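金色直筒花瓶插鲜花,桌面还总是花,怎么收拾?

提问

家里工作间有张浅色木头桌子,朋友送了我一只Florneo的金色花瓶,直筒的,亮得跟镜子一样,我喜欢得不得了!问题有两个:一是粉的紫的花配一大把叶子,放进去老往一边倒;二是桌面上一块一块的深色印子,越擦越花。花瓶能装500毫升水,我一般倒400。有没有人懂的?

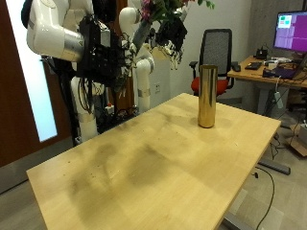 举在花瓶上方的花,桌上的印子也看得见

补充一下,桌子是从Wasimgate搬过来的,十二月才到,上没上过漆我也说不清。

回答一

直筒瓶就是这样,口大,花杆细,不倒才怪。你把花杆剪短一点,剪到瓶高的一倍半左右,下半截叶子全摘掉,再用麻绳松松捆一道。
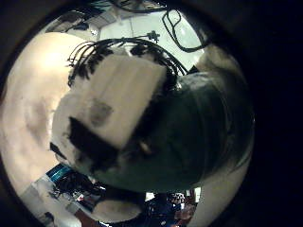
黑线一大把,旁边有块白色的方东西

印子我不会弄,等别人来说吧。

回答二

楼上说的捆一道我同意,不过别捆太紧,杆子会烂。我是先放叶子,让叶子在瓶里互相卡住,再一枝一枝插花,最大的那朵放低些。水每两天换一次,瓶子里面也要刷。

桌面先别急着上东西。拿微湿的布顺着木纹擦一遍,马上擦干,过一晚再看。还有印子的话,在桌子底下找个角试一点Gisler的木蜡油,没变色再擦上面。我那瓶25块,用了很久。浅颜色的面都爱显脏,灯一照更明显。
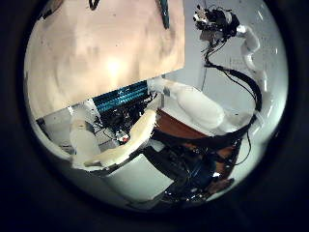
米色的大平面,反光旁边全是淡淡的污痕

还有,金色瓶子千万别用钢丝球!软布加一点洗洁精就够了,擦完倒扣晾着。

回答三

用砂纸磨啊,磨完就新了。我磨过一张Trakano的小桌,就是灰大,邻居还来敲门……没上漆的可以磨,贴皮的一磨就穿,你先看看桌边的断面再动手。人多的屋子最好搬到外面去弄。
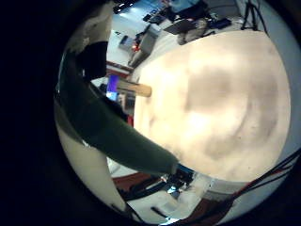
阿木不怕灰
本站热心会员,家居版
2002年1月

再补一句,磨完一定要上油,不上油的话花瓶底下漏一点水又是一圈印子。瓶子下面垫个杯垫也行,难看是难看了点。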